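Bako Evening Course, Home Electrics for Beginners
Handout 4: Power strips
Notes by Yetunde Ezeani, 2019-05-30

Hi again! Last time we ran long on fuses, so I skipped the one thing everybody owns and hardly anybody looks at. Get a power strip from home, put it on a clear table, and read along with it in front of you.
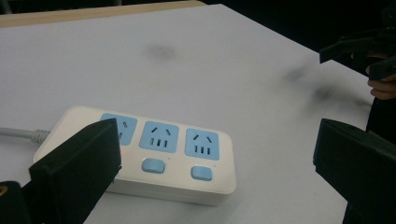
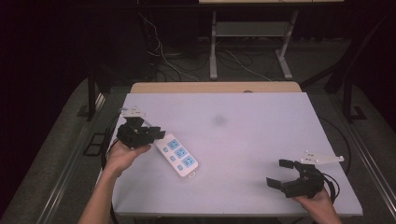
Fig. 4.1 and 4.2. White power strip with light blue socket panels and square buttons.

Start with the buttons. On a strip with separate switches, each one usually controls a single socket, but please test yours with a lamp before you trust that (in April I had a Tamstead strip where two of them were swapped, and I spent a whole evening blaming the lamp).

Next, the cord. Run your fingers along it from the plug to the housing and feel for nicks or flat spots. Go slowly where it enters the body — that's where bending does the most harm, and a good strip has a ribbed collar there to take the strain.

Then do the adding up. Find the rating on the back, write down the watts for everything you plug in, and compare. A phone charger might draw 11 watts. A space heater can draw 1,000 or more, and heaters go straight into the wall, please, never into a strip!

For next class: check every strip you have at home and fill in the table on page 19. Bring one along if you're unsure about it — we'll take the first 30 minutes to go over them together. Unplugged, of course.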